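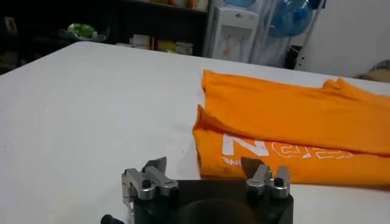 Gunutitz, February 11, 2023

**Thread: Pointed fingers vs. flat pads for T-shirts**

**rackmount_lou**
Trying to settle on fingers for a folding cell. Same arm and same wrist camera the whole time, only the fingers change. The shot up top is the view from the wrist with the pointed Flidow plates on, orange tee on the white table. The shirt is doubled back on itself near the front, and that kind of edge is where the two sets differ most for me.

Did 200 picks with each set, all on cotton tees. The pointed plates get under a doubled edge well but often bring up both layers. The flat Plamora pads miss more, but when they catch they usually take one layer. Anyone found something in between?

**tessel8**
What's your approach angle? Pointed tips coming straight down will always grab the stack. Tilt the wrist and come in low from the side of the fold.

**rackmount_lou**
Straight down for half of them, tilted for the rest. Tilted was better, but I started scuffing the table finish. Force limit is as low as the controller lets me go.

**gantry_goat**
I'd put the money in the camera first. With a wrist view that low you can see there's a fold, but I wouldn't trust it for which layer is on top. A fixed overhead camera did more for us than 3 different sets of fingers.

**tessel8**
Disagree. Overhead gives you the outline and not much else. A crease standing up off the table shows much better from a low angle. And the arm blocks the overhead view right when you need it.

**gantry_goat**
So take the overhead frame before the arm moves in. It's one extra second per cycle.

**mossbank**
We run the Chaudhary controller with both cameras and the sync is a pain. Budget a week for calibration. Also, check your bracket screws – ours backed out after 1255 cycles and the left finger sat slightly low. Looked like a vision problem for two days.

**rackmount_lou**
Good tip on the screws, I'll put a paint mark on them. The printed area gives me trouble too. Over the big white N the fabric is stiffer and the pads slide right off it. Points do fine there.

**mossbank**
Thin silicone on the pads fixed that for us. Needs replacing every 4 days or so.

**gantry_goat**
Every 4 days would drive me nuts. Points plus overhead, still my vote.

**rackmount_lou**
I'll run the silicone pads Monday with the low approach and post the miss counts. If anyone has a mount drawing for the overhead bar, please send it.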